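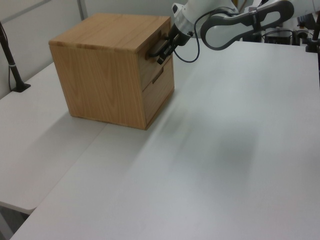
Lists » gripper-users » Archive » May » Re: Polus vs Celtico fingers on drawer pulls

Ran the Polus fingers on drawers all morning, so quick numbers before I have to give the arm back. 75 tries each set, same script, same start pose. Polus missed 4, Celtico missed 18. Top drawer only so far. That dark handle on the upper drawer is what I used for everything, fingers closed around it straight on from the front. The lower one just has the recessed slot and I don't have a finger thin enough that I trust. Also look at the cable loop hanging off the wrist next to the cabinet — that's with the slack I asked about last time, and I still think it's too much.

> On the drawer thing — before you buy anything, can you say
> 1. which fingers you ended up with
> 2. whether you're running force limit or position only
> 3. if the cabinet is fixed down. Ours walked across the table
> every time the pull was off axis and we blamed the gripper
> for two weeks.
> We have a Tarar controller here and the close command lags
> enough that the arm starts pulling early. Would like to know
> if you see the same on Ismont.

OK in order.

1. Polus, the short black ones. Celtico set is going back in the box, maybe back to the shop. Pads are nicer but they're wide, and most of the 18 were the pad edge touching the drawer front before the fingers got round the handle. Could be my approach height. Tried lowering it a bit, no real change, didn't keep going.

2. Force limit on. Position only was awfull, it either squeezed too hard and faulted or let go halfway out.

3. Double sided tape under the cabinet. Held for the whole run. Before tape, yes, same as you, it turned a little on every pull and then the next grasp was off. Re-tape when you move it.

Controller: I'm on Ismont and no, don't see the early pull. But I have a wait in there — 1000 ms after close, before any motion. Ugly and it makes the run slow. Took it out once to see and got two slips right away so I put it back. If your Tarar gives you a finger position reading you could wait on that instead of a timer. Mine does but the value is noisy and I havent had time.

Camera is on a fixed mount, not the wrist. Wrist view lost the handle at the end of the approach anyway.

Still to do: lower drawer, and the same 75 with something heavy inside. Will post the log when I've cleaned it up, column names are a mess right now.

Does anyone have a drawing for a hooked fingertip that fits the Polus mount? Printed is fine. Need the bolt spacing too, the sheet that came with mine doesnt give it.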